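Stoltura Evening Language Circles: Your Questions

Welcome, and thank you for thinking of spending an evening or two with us! Bláthnaid Madigan and I get a lot of the same questions by email, so we've gathered them up here. If yours is missing, do write, we like hearing from people.

Do I need to speak any of the language before I come?

Not a word, if you're joining a beginner circle. Plenty of our regulars started with nothing but a phrasebook and a trip on the calendar (I was one of them, years ago, and I still mix up my verbs when I'm tired).

How long is each session?

Each one runs 90 minutes, with a tea break somewhere in the middle, whenever the conversation slows down enough to let us get up.

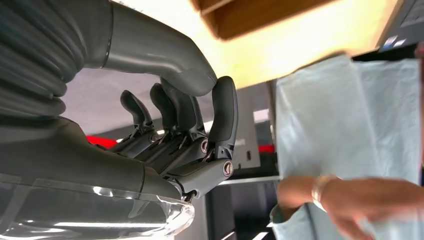 What does a course cost?

A full course is $100, paid when you sign up, and that covers the workbook, the tea and as many handouts as Bláthnaid can get through the printer. If that's a stretch for you right now, tell us quietly and we'll work something out.

Can I switch circles partway through?

Of course. People change jobs, babies arrive, and sometimes the level just isn't right. Send a note to Nafula at the front desk and she'll find you a chair in another circle, usually by the next session.

What if I miss a week?

Please don't worry and please don't stay away out of embarrassment! We start every session by going back over the last one, and the Listudow page, where we keep our notes, stays open to you for 28 days after the course ends.

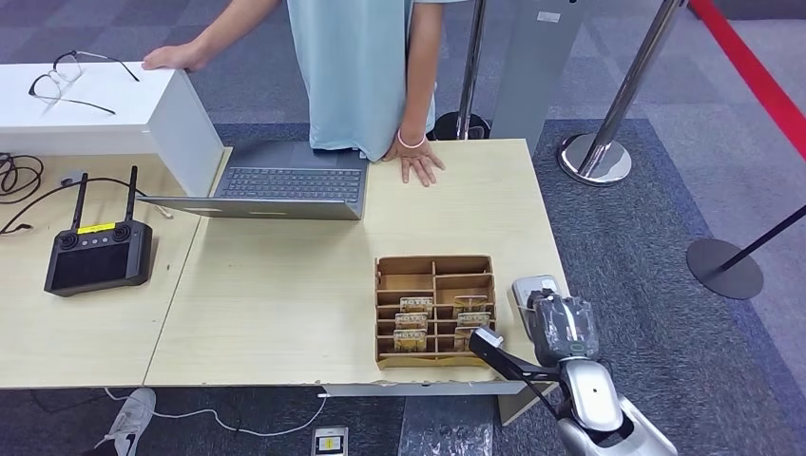
At the tables, laptop open and glasses set aside.

Should I bring anything?

A notebook and something to write with. A laptop is fine if you prefer typing, though we do ask you to close it during the speaking games.

When do new circles start?

The next ones begin in March. Sign-up is already open, and the beginner circle tends to fill first, so if that's the one you want I'd write to us fairly soon.

Nafula Bakilana, front desk
Page last updated 11/24/23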